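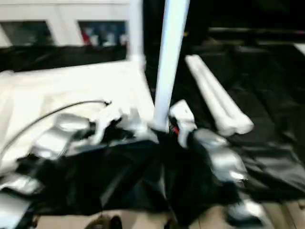 Figure 3. Fabric handling on the Stimard cell.

Grasp loss on dark cloth was the most frequent fault on the Leta controller. Of 7 stopped runs, 3 ended when the depth estimate dropped out over glossy folds. The black sheet in Figure 3 reflects in gray streaks, and the head view is blurred along every edge, the gripper's included. In 2 further runs the controller closed on both layers and pulled the white cloth with the black. Stops were logged as safety events only when the arm exceeded its force limit.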